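Documentation > Lurniteck Cell > Operator Guide > 6. Recording Demonstrations

Overview Setup Recording Review Export Troubleshooting

Search this guide Go Clear

6. Recording Demonstrations

You should have a calibrated cell from section 5, a free disk, and a task sheet. If you skipped section 5, the cell will let you record anyway and will say nothing about it until export, when it will have a great deal to say.

The examples in this section use the cloth task (sheet C), which most sites record first on the theory that cloth is easy. Sheet C asks for one cloth to be picked from a group of hanging cloths and laid in the tray.

6.1 Before the first take

1. Turn the key on the cell to RECORD. The lamp goes amber. Green means you are in PLAY, and the arm will do whatever it learned last.

2. Open Fendavia on the operator screen and choose New Session. Type your own name in the Operator field. "Test," "asdf" and "Ferhat's coffee break" have all been exported to customers.

3. Pick the task sheet from the list. Don't type the instruction by hand. The learning system reads the sentence along with the pictures, and it takes spelling very seriously.

4. Wipe the wrist camera with the dry cloth from the kit, and check the preview. Both finger tips should show along the bottom of the picture. If only one does, the camera bracket has slipped – go back to 5.4.

5. Open and close the gripper three times from the handle. The number on screen should return to the same value each time, give or take one.

Note: The room lights matter more than you'd like. Vary them between sessions, leave them alone during a take. Blinds up, blinds down and overhead only are the three settings on the sheet.

CAUTION: Keep your sleeves, lanyards and hair out of the arm's reach. The arm is limited to slow speed in RECORD, and slow speed is still plenty for a lanyard.

6.2 Arranging the cloths

1. Hang the cloths so that their edges touch or overlap. A row of neatly spaced cloths teaches the arm to handle neatly spaced cloths, a skill for which we have found no buyer.

2. Mix the colors from the bin. Include at least one pair that are close in tone.

3. Leave at least one more layer behind the front ones.

4. Rearrange after every take. Sliding everything an inch to the left doesn't count as rearranging. Tarık Eren wrote a script that catches it, and he is proud of that script.

Note: Don't iron anything.

6.3 Recording a take

1. Take hold of the handle with the wrist relaxed. Press the foot pedal once. You'll hear one beep.

2. Wait one second before moving. The first few pictures give the system its starting view, and a blur makes a poor one.

3. Bring the gripper in at the speed you'd use if somebody were paying you by the hour. Stop short of the fabric with the fingers open.

4. Choose your cloth and go in at its lower edge. Close the fingers until the force bar reaches the first mark. Squeezing harder only stretches the weave.

5. Draw back slowly. If a second cloth comes along, keep recording, open the fingers, and try again. Recoveries are useful and we want them.

6. Lay the cloth in the tray, open the fingers, back away one hand's width.

7. Press the pedal twice. Two beeps mean the take is saved. Three beeps mean the disk is full, and you may say what you like because the microphone is off.

CAUTION: If the arm meets resistance, let go of the handle. It will hold its place. Pulling against it trips the joint brake, and clearing a joint brake takes Yavuz Altıntaş and a key that lives on Yavuz Altıntaş.

6.4 Marking takes

After each take Fendavia asks for a grade. Answer while you still remember.

GOOD – the task was finished and you'd be content to see the arm copy it.
RECOVERED – the task was finished after a mistake.
FAILED – the task wasn't finished. Keep it. Failed takes go into a separate pool.
DISCARD – a person walked in, the phone rang, you sneezed on the handle.

Waffle weave deserves a word of its own. Two cloths pressed side by side have nearly the same grid, and from the wrist the join can be hard to find, especially with a shadow lying next to it.

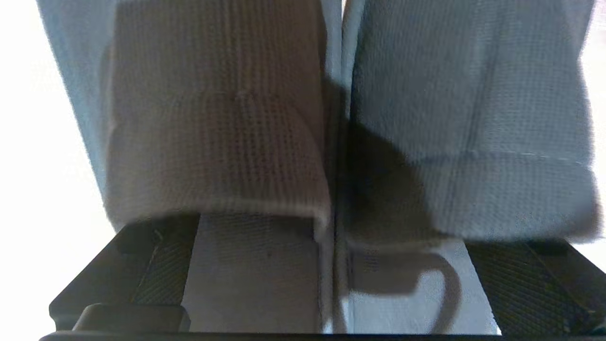

Operators who can see the whole rack from their chair tend to forget this, and steer by things the wrist camera never gets. Keep the wrist view open on the second screen and glance at it before you close the fingers. If you couldn't have picked the right edge from that view alone, back off a little, change the angle and come in again, all in the same take.

Some motion blur is fine. Blur in the second before the fingers close isn't, so slow down there. Shadows are fine too, including the gripper's own.

6.5 How many takes

Sheet C calls for 601 graded takes, of which at least 82 must be RECOVERED. Don't manufacture mistakes to reach the second number. Selim Çınar reviewed a batch of staged fumbles in October and described them as community theater.

The disk holds 2,000 takes at the standard setting. Fendavia warns you when there is room for 341 more, then warns you again after every take until you change the disk or your profession.

6.6 Ending the session

1. Choose Close Session and wait for the check to finish.
2. Turn the key to OFF and take it out.
3. Return the cloths to the bin, unfolded.
4. Write the session number on the Ovden sheet by the door. Nesrin Ertürk collects the sheets and can read anyone's handwriting except yours.

Section revised March 13, 2018. Continue to section 7, Reviewing Takes.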